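Boards > Materials & Finishes > Plastics > Scuffing on light-colored bin dividers

Scuffing on light-colored bin dividers

lotia_line
Looking for input on divider panels between gray bins. Ours are pale with a gloss finish. They look fine at install, then go gray and streaky on the lower part. The top stays whitish. Supplier is Kandpal and the sheet is sold as general-purpose PP, 3 mm. We have 158 of these panels and I need to decide between cleaning, refinishing and a different sheet before the February order. Cost matters. Appearance matters a little, because visitors walk past them.

r_pimentel
Two separate problems can look the same. One is transfer, where softer or dirtier material leaves a deposit on the panel. The other is removal, where the panel itself is cut. Transfer comes off with a citrus cleaner and a white pad. Removal doesn't. Run a fingernail across a mark at 90 degrees. If the nail catches, it's a scratch and cleaning won't fix it.

lotia_line
Did the nail test on one panel. Some marks catch, most of the gray doesn't. 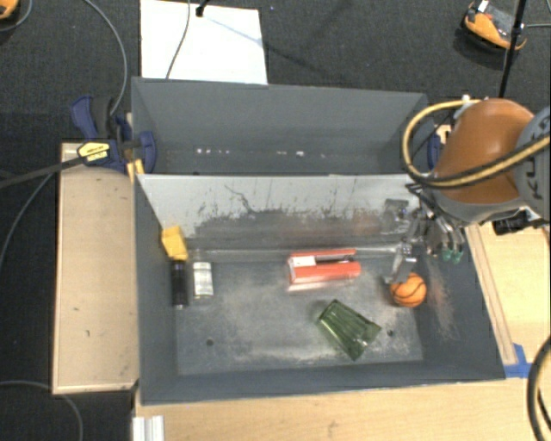
Divider between the front and rear bins, scuffed toward the bottom.

millen_shop
Gloss is half your trouble. A reflective sheet shows every fine line because the scratch scatters light and the area next to it doesn't. Same sheet with a light haircell texture would look better with the same amount of damage. We went from gloss to textured on tote liners and the complaints stopped. Wear rate didn't change as far as I could measure.

r_pimentel
Agree on visibility, disagree on texture as a fix. Texture holds dirt. If most of the gray is transfer, he'll be scrubbing it out of the grain instead of wiping it off a flat face. I'd clean one panel properly first and see what is left.

millen_shop
Depends on the dirt. Dry carton dust brushes out of haircell fine. Oily stuff, no.

fusska_dave
Has anyone mentioned flame polishing? Works on acrylic edges.

r_pimentel
Not on a 3 mm PP face. You'll warp it.

sledesma
Soledad Ledesma here, I used to run a thermoforming cell. Some points on the sheet itself:

PP is soft. Shore D in the low 70s for a homopolymer, lower for copolymer, and general-purpose sheet is often copolymer. It will mark under anything with a hard edge. HDPE is no harder but it is slicker, so parts tend to slide along it and you get shallower marks. UHMW is better again in sliding wear and costs more. It also doesn't come in a nice gloss, so that argument goes away.

If you stay with PP, ask for a slip additive and ask for it in writing. Don't let them sell you "scratch resistant" without a test method and a load.

Don't sand and buff. It smears, and you end up with a dull patch that picks up dirt faster than the original face.

lotia_line
Useful. Cleaned one panel with citrus and a white pad, 8 minutes. Gray haze is mostly gone. The deeper lines are still there and I can see them better now.

millen_shop
Which is what I said about gloss.

r_pimentel
It also says most of it was transfer, so a cleaning interval gets you most of the way. New textured sheet for the whole lot is a big spend to hide a few lines.

lotia_line
Quotes came back. Plain HDPE for the full set is $1,357 cut to size. A textured PP partial set, front row only, is $618. Leaning toward HDPE.

sledesma
Check flatness on delivery. HDPE sheet that has been stored badly has a bow, and in a slotted holder it will bind. Also allow for expansion, it moves more than people expect. I'd leave 2 mm on the long side.

millen_shop
I'd still take the $618 and look at it again in a year. Front row is the part visitors see.

lotia_line
Ordering four HDPE pieces as a trial. Will post wear after a few months.

Contact us | Copyright Materials & Finishes Boards | Back to top

Related topics
Removing label adhesive from PP totes
HDPE vs. UHMW for chute liners
Fusska sheet cutter leaves a burr on one side
Slot width for 3 mm dividers
Antistatic spray on gray bins, how long does it last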